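Tevelia Desk Mat, Large, Dark Grey

Home > Tables and Work Surfaces > Mats and Covers

The Tevelia desk mat is intended for shared tables that serve for paperwork in the morning and for meals or packing later in the day. It lies flat on the table top and protects the surface beneath from scratches, crumbs and minor spills. The large size leaves a strip of table free for a lamp, bags or other items.

Product details
Colour: dark grey
Weight: about 300 g per square metre
Pack size: 2 mats
Carton: 16 packs
Storage: rolled, with the upper side facing outwards

Use with food
Food should be served in a bowl or on a plate and should not be placed directly on the mat. Shellfish and sauces may leave a smell if residue is allowed to dry. Wipe the mat with a damp cloth and mild soap after each meal, and allow it to dry fully before papers are returned to the table. Do not machine wash or iron.

Ordering
Orders from schools, offices and canteens are handled by Grerkuda at the Brelldale depot. Orders received before 22 June are sent in the same month. Enquiries concerning cut sizes should be addressed to Laine Butkienė, Table Furnishings. Returned mats must be clean and rolled; folded mats cannot be accepted.

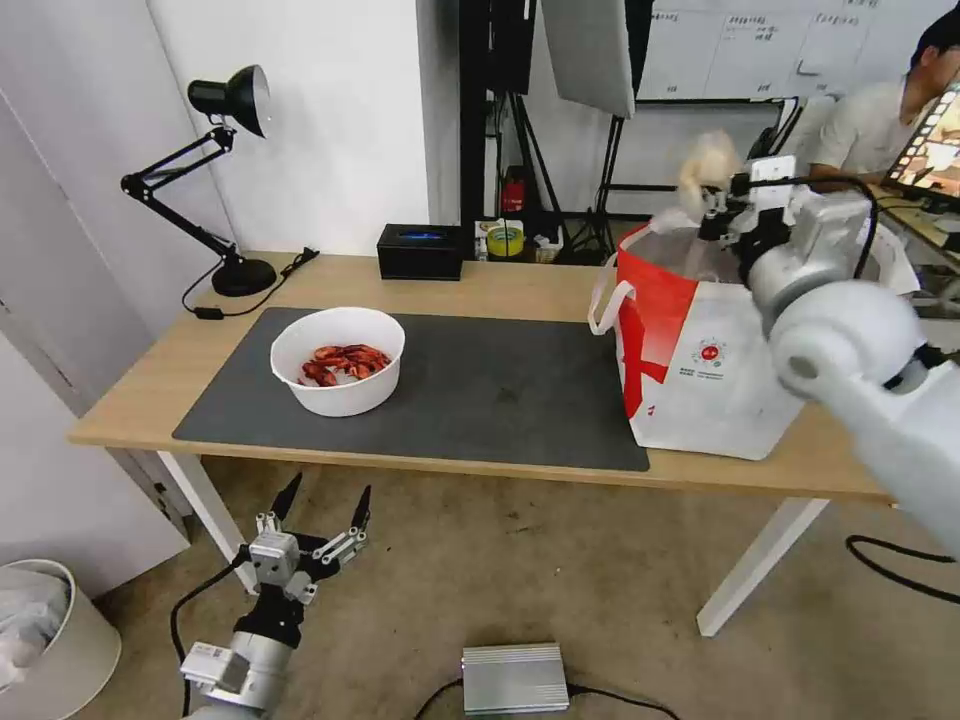 Large mat in dark grey on a light wooden table with white legs, with a bowl of cooked crayfish.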